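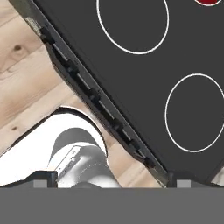

## Slide 1: Moving to induction at Prudgate

- Welcome. Talk is 20 minutes, questions after.
- We run the tenants' advice line. The block has 387 flats, nearly all on gas when we started.

## Slide 2: What people asked

- Will my pans work? Try a fridge magnet on the base. If it sticks firmly, fine.
- Do I need new wiring? Often yes. Most hobs want their own circuit, so get the electrician in before ordering.
- Budget 600 pounds for hob and fitting. Say that this was our price, theirs may differ.

## Slide 3: Choosing a supplier

- Quotes from Orkex and Cimar. Cimar was dearer but took the old cookers away.
- Pause here, someone always asks about the warranty. It was 2 years on both.

## Slide 4: What went wrong

- Letters went out in November, too close to the work. Send them earlier.
- Touch controls were hard for some older tenants. We now ask about eyesight and grip on the form.
- Goicoechea House had low ceilings in the meter cupboards. Skip if short of time.

## Slide 5: Questions

- Handouts by the door. Large print copies are underneath.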